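Testing your gripper in simulation before you touch the real arm

I built my small arm last winter at the shared workshop in Bredusbridge, and I broke two servos in the first week. Bevan Tautahi, who has the bench next to mine, told me to practise in the simulator first. He was right. These are the steps I follow now.

What you need

A computer which can run the simulator, the model file of your arm, and one free evening. My arm file is called Brerkora. Please use your own name in the commands.

Step 1. Put in the table and the objects

Make a plain light table and place a few simple shapes on it. Cylinders, blocks and a sphere are enough. Keep the colours different from each other, so you can recognise each object quickly. Give every object a mass, also the ones you do not plan to lift. I forgot this once and my blocks floated away.

Step 2. Fix the camera to the wrist

Attach the camera behind the fingers and tilt it a little, until both fingertips are inside the view. Turn on the shadows. They help you to judge the height when you have only one camera.

Step 3. Bring the fingers around the sphere

Open the gripper fully and drive down slowly, in steps of 5 millimetres. Stop when the sphere is between the two tips. I colour the sphere black like the fingers, which makes it harder to see the gap, so take your time with it. 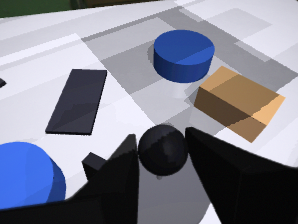 Step 4. Close the gripper

Close at 20 percent speed. Watch the force value and not only the view. If the sphere jumps out to the side, your fingers are too high – go back to Step 3 and lower them by one more step.

Step 5. Repeat, then move to the real arm

Move the sphere to a new place and try again. I do not switch on the real arm before I have seven good grasps one after another. For the first real run, keep the same slow speed and keep one hand near the power switch.

Thank you to Wilma Brouwer for checking my joint limits.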